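Kotelance Simulation and Planning Programme: Interim Progress Report to the Pultari Fund

April 2024
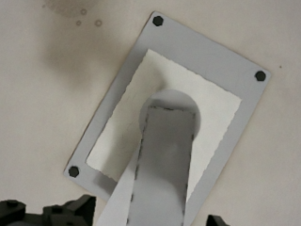

Lakshmi Naidu

1. Purpose of this report

This report covers the second period of the grant awarded to Kotelance for work on motion planning and perception software. It sets out progress against the work plan agreed with the Fund, the changes made to that plan, and the work to be completed before the final review in July. Expenditure is reported separately by Jagadeesh Nadar.

2. Simulated workcell

The first deliverable for the period was a simulated workcell in which the planner and the perception software could be run together. It is now in daily use. The rendered view at the head of this report comes from the simulator and shows a gray plate with dark bolt heads at its corners, a cream panel set within it, and parts of the gripper entering from below.

The earlier version of the simulator used flat colours and even lighting. Perception results obtained with it were better than the software deserved, and the Fund's technical adviser said so at the first review. The surfaces have since been reworked. The background now carries stains and other small marks, the edges of the panel are uneven, and soft shadows fall across the layered parts. Pavithra Alva led this work and has written a short guide so that new surfaces can be added without changes to the simulator code.

3. Perception

The perception software, known within the project as Onyeka, estimates the position and rotation of a plate from a single rendered view. In the previous period it relied on finding all of the plate's corners. This failed too often when the gripper or a part being handled covered one of them. The method now fits the plate outline to whatever edges and bolt heads are in view, and reports a confidence value with each estimate.

On the agreed test set of 40 rendered views, Onyeka returned a position within tolerance in 92 per cent of cases. Most of the remaining errors arise where a shadow runs close to the edge of the plate and is taken for the edge itself. The team has tried two corrections. The first, a simple brightness threshold, was dropped after it made results worse on pale surfaces. The second compares edge directions across the whole plate and is still under test — early results are encouraging, but the team does not wish to report a figure until the full set has been run.

4. Planning and control

The planner, Ikura, was rewritten during the period. The main change concerns the last part of the approach, when the gripper is close to the fixture and there is little free space on either side. The old planner treated every part as a simple box and often rejected paths that were safe. Ikura now uses closer-fitting shapes near the gripper and keeps boxes elsewhere. Planning time has fallen by up to 27 per cent on the longer tasks. On short tasks there has been no useful change.

Benjamín Lagos has also completed the link between Onyeka and Ikura. When confidence in a plate estimate is low, the planner holds its position and asks for a further view before going on. This was listed as an optional item in the work plan and was brought forward at the request of the Fund.

The control software has had only minor changes. A fault in which the simulated gripper carried on closing after a stop command was traced to a timing error in the message queue and has been corrected. A regression test now covers it.

5. Tooling

All simulator runs are now logged in one format and can be replayed from any point. This has shortened fault finding considerably. The nightly test run covers 20 tasks and produces a summary for the team each morning. Kavitha Rai maintains the run records and will give the Fund's adviser read access on request.

6. Delays and changes to the plan

One item is late. The tool for comparing simulated and measured joint motion was due in this period and has been moved to the next, owing to the time taken by the planner rewrite. No additional funding is sought for it. The team also asks the Fund to agree that the separate lighting study be merged with the perception work, as the two now share the same test views.

7. Work to the final review

The remaining work is as follows. Onyeka will be tested with the second edge correction in place, and on views where more of the plate is hidden. Ikura will be extended to tasks in which a part must be turned while it is held. The motion comparison tool will be finished and documented. A draft of the final report will be sent to the Fund for comment before the review meeting, together with the full test logs and the version of the software used to produce them.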